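お菓子の仕分けデータを録り始めて2週目

Clekamuraの作業場で、お菓子を容器に入れ分けるデータを録っている。プロジェクトの名前はEkaで、最終的には腕が2本ある構成で、卓上に散らばった袋菓子やバーを種類ごとに容器へ入れさせたい。学習の話はまだほとんど書けないので、今回も収集の話になる。

12月に入ってから手順をいくつか変えた。まず、一回の収録の上限を900フレームにした。最初は上限を決めずに、全部片付くまで録り続けていた。長い回は途中で操作する側が考え込む時間が入る。次にどれを取るか迷って、腕が宙で止まったままになる。そういう区間が多いデータで学習させると、モデルも同じように止まる。前に小さいモデルで試したときに出た症状で、再生してみたら止まり方まで操作者に似ていた。

上限を決めてからは、始める前に取る順番を決めて、声に出してから録るようにしている。順番は毎回変える。手前から奥へと固定すると、奥に一個だけ残した配置で動けなくなる。

対象物は硬いものと柔らかいものを混ぜている。バーの類は持つ場所がほぼ決まるが、袋はつかむたびに形が変わる。手首カメラで見ると、近づいたときに視野の大部分が袋になって、どこをつかむつもりなのかが映像だけでは判断しにくい回がある。白い袋は特にそうだった。 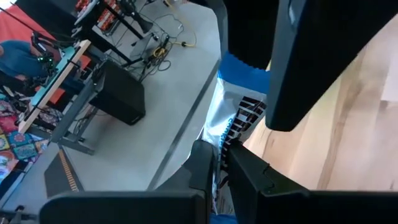

手首のカメラだけで学習できないのか。

近距離の情報には強いが、容器がどこにあるかが分からなくなる場面が多いので、固定カメラと頭の位置のカメラも一緒に使っている。つかむ直前は手首、運ぶ間は全体の映像、という役割になってほしいと思っているが、モデルが本当にそう使っているかはまだ確認できていない。

カメラを増やすと同期の問題が出てくる。収録にはDelbridgeという自作のスクリプト群を使っていて、各カメラの時刻と関節角の時刻を別々に書き出し、あとで突き合わせている。録りながら揃えようとしていた頃は、一台が遅れると全体が引きずられて、フレームが飛んだ。今は飛んだら飛んだまま記録して、後処理で落とす。収録の画面には欠けたフレームの数だけを出すようにした。これはやってよかった。数字が増え始めたらケーブルを見る。だいたいそれで直る。

容器は色を分けてある。指示文を「紫のほうへ」「ピンクのほうへ」と書けるようにするためで、形や置き場所で指示するより書き手によるばらつきが小さい。置き場所は回ごとに動かす。動かし方が足りないと、色を見ずに場所で覚えてしまう。固定カメラからだと、手前に来た容器がかなり大きく写って、後ろの菓子を隠す。隠れる配置もわざと残している。 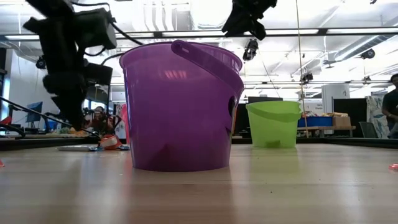

固定カメラから。手前が紫、右奥が黄緑のバケツ。

録ったあとの確認にも時間がかかる。全部を通しで見るのは無理なので、最初の一枚と最後の一枚、それとグリッパーの開閉が切り替わる前後だけを並べて見る。開閉の回数が予定した個数より多い回は、つかみ直しが入っているので印を付ける。印を付けた回は消さずに別のフォルダに移す。

もう一つ見ているのがブレだ。腕を速く動かすと手首カメラの映像は流れる。色の塊としては残るが、輪郭や文字は読めない。最初はブレた区間が多い回を落としていたが、それをやると速く動いた回ばかりが消えて、データ全体が遅いほうに寄る。遅いデータだけで学習すると遅いモデルになるので、今は落とすのをやめた。代わりに、つかむ直前だけは速度を落として操作するようにしている。 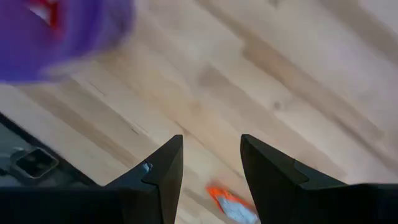 つかみ直しの回を別フォルダに分けるくらいなら、最初から学習に混ぜたほうが復帰の動きを覚えるのでは、というコメントを前回の記事にもらった。うちでは失敗した回を二割ほど入れたほうが結果が安定した、とも書いてあった。

これは試す価値がある。ただ、うちの印付きの回には種類の違うものが一緒に入っている。指先が滑ってつかみ直した回と、操作する側が別の菓子に気が変わった回だ。前者は混ぜたいが、後者を混ぜると指示文と動きが合わなくなる。今は同じ印なので、まず付け直しから始めることになる。面倒だが、量が少ないうちにやっておく。

ここまでで使えると判断したのは131回分だった。予定よりは少ない。少ない理由の大半は初期の設定ミスで、指示文の容器の色と実際に入れた容器の色が食い違っている回がまとまって見つかった。指示文を後から書いていたのが原因なので、今は録る前に書いて、その文を画面に出したまま操作する。後から書き換えれば済む回もあったが、途中で容器を変えている回は直しようがなく、外した。

学習側はRiegerと呼んでいる設定ファイルの一式があって、手元の小さいモデルを回すためのものだ。この量でも一応は動くはずだが、容器の中が空の状態から始まる回が多すぎるのが気になっている。容器にもう何か入っている状態で、さらに足す。そこが少ない。詰まってくると入れる位置も変わるし、指を開いたときに隣のものに引っかかる。最初から菓子を入れておいて録り始める回を増やすことにした。

バーは寝かせて入れるとすぐ場所を取る。立てて入れるには手首の向きを変える必要があり、操作も難しくなる。どこまで丁寧に入れるかを決めていなかったので、人によって、また同じ人でも時間帯によって入れ方が違っていた。縦でも横でもよいが、容器の縁から落ちそうな置き方はしない、という基準だけ決めた。
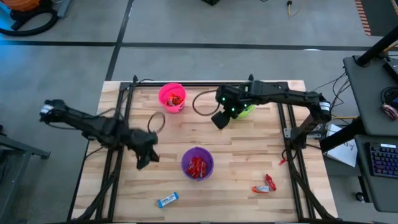
赤い包みのバーが立って詰まった紫のバケツ。卓上にまだ残りがある。

次にやることのメモ。

印の付け直し。滑りと気変わりを分ける。
中身が入った容器から始める回を増やす。
左の腕だけ、右の腕だけで終わる回の割合を数える。片方に偏っている気がする。
黒い包みの菓子を探す。グリッパーと同じ色のものがまだ対象に入っていない。
固定カメラの露出を手動にする。夕方以降に録った回は容器の色味が昼とずれている。

露出の件は、ずれたままの回も学習に使うつもりでいる。色で指示を出す以上、多少の幅はあったほうがいい。ただし昼と夕方で指示の色が偏っていないかは先に調べる。次の記事では、印を付け直したあとの内訳を載せる。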